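A small white microwave, no buttons to learn

Our old microwave quit in October, in the middle of a bowl of soup. It had 29 buttons and I used two of them. My sister-in-law Orathai told me to get one with dials, so I did, and it has been on the white table by the wall ever since.
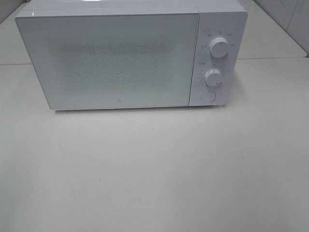

Two knobs and a push button. Power on top, timer under it.

It took me 12 days to pick one. I wanted plain white, and I wanted something I could wipe down with one cloth. The mesh window is big enough for a dinner plate, though I still can't see much through it.

I left bare table beside it for setting down hot bowls. The old one was jammed in a corner and I was always burning my wrist. 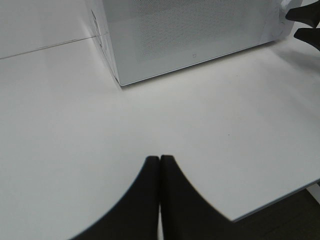 Cleaning it

I wipe the door and the knobs with a damp cloth after supper. Once a week I heat a cup of water with lemon for a few minutes, let it sit, and wipe the inside. The printing around the dials is small, so I go easy there.
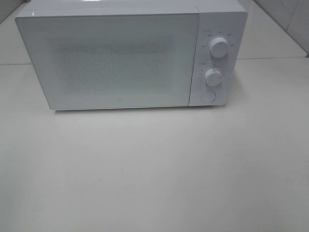 Is a dial timer accurate enough for reheating?

For leftovers it's fine. Under a minute it gets hard to set, so I check the food early and give it more time if it needs it.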